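Rellton Storage Room - Frequently Asked Questions

Who may use the sorting table?
Anyone registered with the Drodville building office. Sessions last up to four hours and must end by 9 p.m.

How should small items be brought in?
Small items must be placed in a basket or crate before they go onto a shelf. Baskets with perforated sides are preferred - they are light, and their contents can be checked without unpacking.
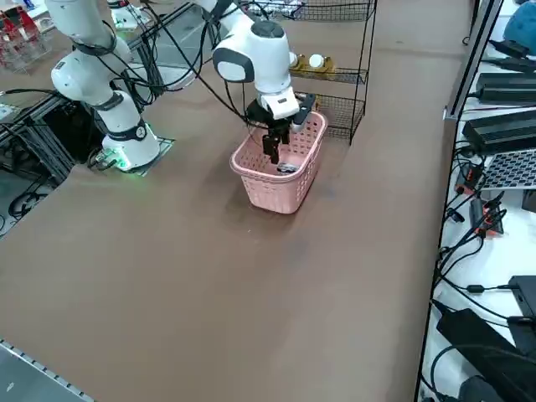 Pink laundry basket on the worktable, with wire shelving behind.

What may be kept on the mesh shelves?
Trays, boxes and closed crates. Loose items are not accepted on mesh tiers. Fragile goods should be packed in a tray and labeled on the front.

How long are unclaimed items held?
Items are held for 24 days and then transferred to the Werkilton depot. Collection from the depot requires the original receipt.

May I borrow a basket?
Yes. Each household may borrow up to five baskets. Please return them empty to the Nogueira entrance.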